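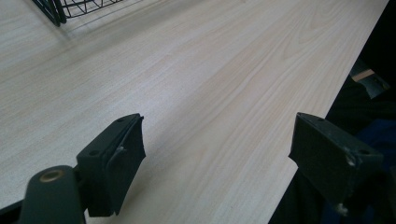

Fingers open over the bench top, wire basket at the back.

Trying out hand-held grippers at the kitchen table: some tips

Last updated 11/11/2021

We compared 3 hand-held grippers on ordinary household jobs: the Gonimik, the Cadus and an older Brimeck that Danjuma Igwe had in a drawer. Most of what we learned had to do with the table and the light, so that comes first.

Set up the table
Clear a space wider than the fingers at full opening, plus a hand's width on each side. Push baskets and racks to the back. Wire mesh is hard on a wrist camera, and a fingertip will catch in it if you come in low.

Wipe the wood and let it dry. Crumbs under a fingertip feel exactly like a bad grip.

Watch for glare. A lamp or window straight overhead leaves a pale patch on the board, and small light-colored things get lost in it on the recording. Move the lamp to one side, or turn the table.

Keep work away from the edge. A spoon that slips goes on the floor, and you lose the run.

Check the fingers
Look at the corners before you start. Scuffs at the tips are normal and do no harm. A raised burr is another matter – it will scratch soft wood. Take it off with fine sandpaper.

Close the fingers on a strip of paper and pull. If it slides out at one end and holds at the other, the fingers are not meeting square. Loosen the joint, close them by hand, tighten again.

Run the same jobs on each
Osaze Ogbonna wrote our list and we kept to it: a teaspoon, a folded dishcloth, an egg cup, a jar lid lying flat. Do each job with one gripper before changing over. Swapping back and forth sounds fairer but you spend the evening with a screwdriver.

We did 191 tries in all. The Gonimik was best on the dishcloth. The Cadus picked up the teaspoon more often but has a stiff trigger, and my hand was sore after 41 tries. The Brimeck could not lift the jar lid at all until we put a rubber band on each finger – then it did fine.

Cameras
Tighten the mount before each job. If the fingertips have moved in the picture since the last job, stop and reset it. Wipe the lens with a dry cloth, never the one you used on the table.

Write down misses as well as grabs, with a word on why. "Slid left" is enough.

Next up is the Okeke controller, with the same list in the same order.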